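Sun 7 November

Clocks changed overnight. Reset the oven, the wall clock and the rain gauge logger. The logger takes its time from a coin cell and has to be set by hand with two buttons, one of which sticks. It is now eleven seconds fast. I left it.

Gauge reading at 7:00 was 6 mm for the previous 24 hours. The Drevham station reported less, but their funnel sits under the lee of the pump house and has read low in any westerly for as long as I have kept this book. Wind was westerly all night.

Main job of the day was the bread oven door. The old seal had gone hard along the bottom edge and was letting out enough heat to discolor the brick. Cut the new rope gasket 40 mm over length, dry fitted it, trimmed it, then bedded it in cement. The tin says to close the door on it for an hour. I gave it three. The hinge pin is worn on one side and I turned it half a turn so the good face carries the load. That should last until January, when I can order a replacement with the flue parts and pay the shipping once.

Starter was fed at 8:15 and again at 14:00. Equal weights of flour and water, kitchen at 18 degrees. It peaked a little after four hours. Last week on the Cuesta flour it took closer to six at the same temperature. I have gone back to the ordinary mill flour for the feedings and will keep the Cuesta for the final dough, where the slower rise is useful.

Mixed a test batch in the afternoon: 1,000 g flour, 680 g water, 20 g salt, 200 g starter. Folded every half hour, four times. The dough was slack after the second fold and had tightened by the fourth. Shaped two loaves and put them in the fridge at 18:40.

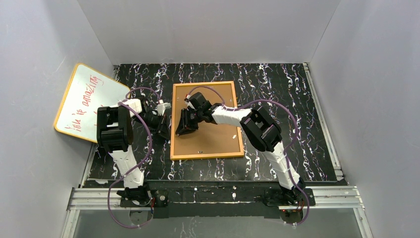 Lourenço Prata wrote back this evening to say that 680 is too much water for that flour and I should drop to 640 before I blame the shaping. He also thinks the fridge is running warm, and that a loaf which spreads on the peel has usually gone too far overnight. He bakes his after ten hours and no more.

He may be right about the fridge. Put a thermometer in a glass of water on the middle shelf and will read it before breakfast. I don't agree about the water. The last three batches at 680 held their shape when I gave them the fourth fold, and the one that spread had only three. If tomorrow's pair spreads, I will try 640 and change nothing else.

Firewood: moved one row of the split ash from the open stack to the porch. Meter read 17 percent on a fresh face, 14 on the weathered end. Burn the weathered pieces first.

Electric meter 49 units up on last Sunday. Most of that is the dehumidifier in the cellar, which I had set too low. Turned it up to 60 percent.

To do: read fridge thermometer. Fire the oven small and check the gasket for smoke at the bottom corners. Return Siu-fong Poon's banneton, the long one. Order salt.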